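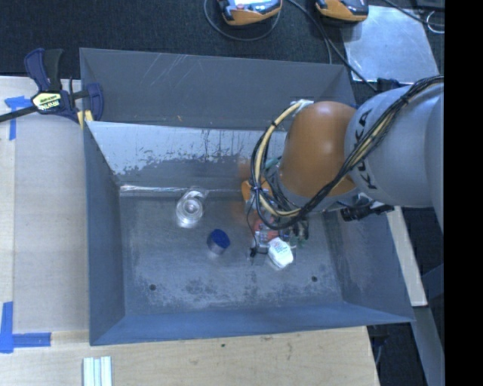
Satish Khurana wrote in to ask what to do with a big metal bin once the inside gets scuffed and chalky, and whether small stuff should live in one at all. My answer to the second part is yes, if you keep it to a handful of things!

I'm a big fan of sheet metal bins with sloping sides (my garage has 3 of them, and I'd take another tomorrow). Jars and little bottles slide toward the middle where you can reach them, and a flat floor means a short, squat container stays where you put it. Tall skinny bottles tip over whatever you do, so check the caps before they go in.

For the chalky patches I start dry. Stiff nylon brush, then a rag with warm water and a squirt of dish soap, then a second rag to dry it right away. If there's still a haze I go over it with white vinegar, rinse, and dry again. Scratches I leave alone. I spent a whole Thursday evening once trying to buff some out with 1000 grit paper and all I got was a shiny spot and a sore elbow.

Got holes in the floor of yours? Leave them open if the bin sits outside, and if it's indoors lay a piece of rubber mat over them so screws don't wander off.

Oh, and clear containers are so easy to miss against gray metal. I put a strip of bright tape around the lid of mine, and I haven't set a paint can down on one since August.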